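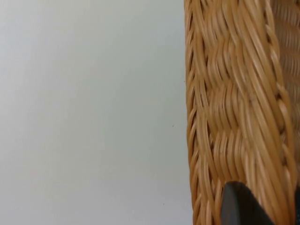 Woven wicker, close up

How to pay an overseas supplier in their own currency (without losing a chunk of it on the way)

May 27, 2023

I run a very small homeware shop and I buy a good part of my stock from a workshop called Rallero, just outside Villanueva, which invoices me in euros. For ages I paid them straight from my ordinary business account at Cilteo, pressed the button, grumbled at the charge and got on with my day. Then one November I sat down with a cup of tea and a year's worth of statements and had a bit of a shock!

So I've changed how I do it, and a few people have asked me to write it down. I'm not an adviser of any kind, just somebody who sells bowls and blankets, but it works for me.

What you'll need

Your supplier's invoice, with the IBAN and BIC on it
Your business bank login
An account with a money transfer service (mine is Zadum, but there are plenty, so do compare)
Photo ID and proof of address for the sign-up

Step 1: Find out what you're paying now

Before you switch anything, get your last payment up on the screen. You're looking for two costs. One is the fee, which is easy because the bank prints it. The other is hidden in the exchange rate, and that's the one that got me.

Take the amount in pounds that left your account, leave out the fee, and divide the euros that arrived by it. That gives you the rate you got. Now look up the mid-market rate for the same day (any of the big currency sites will show you past rates) and compare the two. The gap is what the bank kept. On a little order you might shrug at it, but if you're paying every month it soon adds up.

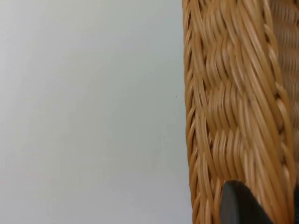 It's also worth checking whether anything was knocked off at the other end. I had one invoice where Rallero received slightly less than I'd sent, and it was a bank in the middle helping itself to a slice. They were very nice about it, but I had to send the difference separately, and of course I paid a fee on that too.

Step 2: Open the transfer account before you need it

Please don't do this on the day the invoice is due! Mine took 5 days from start to finish, mostly because I uploaded a utility bill that was too old and had to go and dig out another one. If you're a limited company they'll want your company number and the details of anybody who owns a decent share of it.

While you're there, check that the firm is authorised by the Financial Conduct Authority. You can look it up on the register yourself, and do type the address in instead of following a link from an email. Have a read about how they look after your money as well, as a transfer service often isn't covered in the same way as a bank deposit.
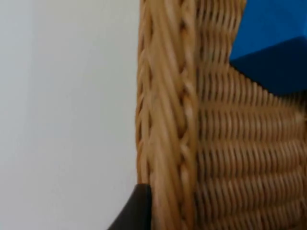
Step 3: Add your supplier and check the details by phone

Copy the IBAN from the invoice, then ring the supplier on a number you already had and read it back to them. Yes, it feels daft. I still do it. Invoice fraud is horribly common, and the usual trick is a friendly email saying "we've changed our bank, please use this account from now on".

Put the name in exactly as it appears on the invoice, accents and all if the form will let you.

Step 4: Get a quote and look at the right number

My last order came to 799 euros. The number I care about is how many pounds it takes to put exactly that amount in Rallero's account, everything included. Forget "zero commission" and forget the headline rate, just get that total from two places within a few minutes of each other (rates move all day long) and pick the smaller one. 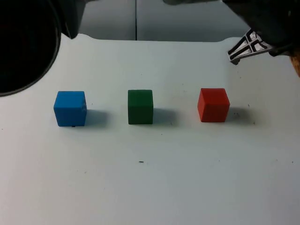
Make sure you've typed the invoice amount into the "they receive" box, too. I've filled in the "you send" box by mistake more than once and ended up a few euros short.

Step 5: Send it and keep the paperwork

Put the invoice number in the reference, pay from your business account (not your personal one, it makes a mess of the books) and download the confirmation as a PDF. I save mine in the same folder as the invoice, and my bookkeeping is so much less painful for it.

Should you wait for a better rate?

I used to. Rallero gives me 14 days to pay and I'd spend most of them refreshing the rate on my phone, and I lost as often as I won. Now I pay when the invoice lands. If you've got bigger sums coming up you can ask about a forward contract, where you fix the rate now for a payment later on, but read the terms properly first as you may have to put down a deposit and you're committed to it whichever way the rate goes.

If your supplier invoices in dollars the steps are much the same, although you may be asked for different bank details and the payment can take longer to turn up.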